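4. Running the snack bowl demo (open day set-up, Narnbridge)

I run this one on the Igwe arm every open day, and the kids love it - so get it right before the doors open!

1. Wipe down the table and put the bowl on its mark.
2. Drop in a few wrapped snacks. I let them fall however they like.
3. On the Honent panel, pick job 168 and set the speed to 12 per cent.
4. Keep visitors 2 metres back, behind the tape.
5. Press Step and wait for the arm to come down over the bowl.
6. Check the wrist camera view on the big screen before you press Close. 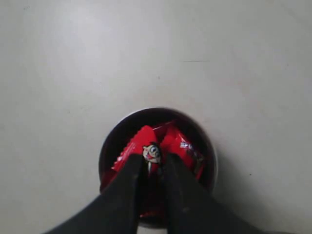 Fig. 2. Wrist camera view: fingertips in among the red wrappers.

Note: if a finger is resting on the rim, press Back, nudge the bowl over and go again.

CAUTION: Hands out of the bowl while the green light is on. Somebody's little one will try to grab a treat, so keep a spare bag at the front desk.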